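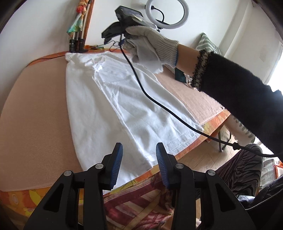

Trouser crease

A trouser crease, also called a press line, is a sharp fold running down the front and back of each leg of a pair of trousers. It is made with heat, pressure and usually moisture. The crease is often treated as an old rule of good dress, but most of the claims made for it, including its age, its origin and its practical benefits, rest on thin evidence.

Origin

The usual story credits a member of a royal family who was caught in the rain, had his trousers pressed in a hurry by a village tailor, and was copied by everyone who saw him. The story is told of more than one prince and more than one village. It tends to appear in print long after the supposed event, and the versions do not agree on whether the first crease ran down the front of the leg or down the side.

A second account says that ready-made trousers were shipped folded in tight stacks and reached the shops with creases already set in them. Under this account, a crease was at first a sign of cheap clothing, and wealthier men had theirs pressed out. It is more plausible than the rain story, as folded cloth does hold a line, but it does not explain why buyers came to want the mark they had once paid to remove.

Front creases were common in men's city clothing by the early twentieth century. The spread of the home iron and the trouser press probably did more to keep them there than any one wearer.

How a crease holds

Wool fibers soften when warm and damp and keep the shape they are in as they cool and dry. Cotton and linen behave in a similar way but lose the line sooner, especially at the knee. Polyester can be set with heat alone and may hold a crease through many washes.

The term "permanent crease" should be read with care. Resin finishes and factory heat setting slow the loss of the line but do not stop it, and a crease set in the wrong place can be very hard to remove. Household tricks, such as rubbing soap or candle wax along the inside of the fold, are widely repeated. They may stiffen the cloth for a short time. They can also leave marks, and few of the guides that recommend them mention this.

Placement

Most manuals tell the presser to match the inseam and outseam of each leg, lay the leg flat, and press the fold that forms at the front. The method assumes that the trousers were cut evenly. If the cloth was cut off grain, the seams can match perfectly and the crease will still swing toward the inside or outside of the foot when worn.

Manuals disagree on how high the front crease should go. Some end it at the crotch, others at the pleat or a short distance under the waistband. Each is likely to call its own answer traditional. Casual trousers with an elastic or tied waist are generally left without a crease, although nothing in the cloth prevents one.

Claims about appearance

Style guides commonly state that a crease makes the wearer look taller and slimmer. The most quoted support is a survey by Annatjie Van der Merwe, who showed 1,235 people 2 photographs of the same man, one in creased trousers and one in plain. A majority judged the creased version taller. The man was also standing straighter in that photograph, and the survey did not test women's trousers, loose cuts or pale cloth, where the fold throws less of a shadow. Later writers have cited the result without these limits.

Pressing products

Several sprays and devices are sold for setting or removing creases. The Gumede press, a heated clamp for home use, was advertised as giving a tailor's finish in a single pass, though its own instruction sheet advised a second. Undo, a crease-removing spray, was promoted as "100 percent effective on all fabrics." Its label excluded silk, acetate and anything already treated with resin. Plain water and a pressing cloth are seldom included in comparisons of such products, so it is difficult to say what the sprays add.

See also

Ironing
Pleat
Permanent press
Trouser press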